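3.2 Where small things are put down

Of the 558 diary entries our households returned, 40 concern an object that was put down "just for a second." Most of these objects were keys. The rest were hearing aid batteries, a wedding ring, and one slice of toast, whose owner in Erkau recorded its loss with more feeling than anyone gave the ring.

We had expected people to favor furniture near the front door, as Wieser's earlier study of apartments in Ilisska had found. Our households own such furniture and have filled it with mail. Keys went wherever a flat surface presented itself at hip height, including the top of a washing machine, which then ran. We call these surfaces landing spots, a term our reviewers disliked and our participants used without being asked.

Open trays did better than we had hoped. A low wall seems to be enough to make a person treat a patch of table as a place, and a bright color helps them remember which place it was. Shallow trays of the general type in Figure 2 were preferred to lidded boxes in all but 4 homes. Lidded boxes were praised warmly in the interviews and left shut. 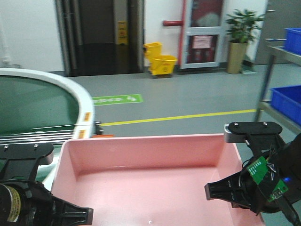 Figure 2. A pink plastic tray with low, slightly flared walls and an open top.

3.3 Who gets blamed

Diaries were kept separately by each adult in the home, a decision we came to regret at the coding stage. When an object went missing, the person writing had rarely moved it.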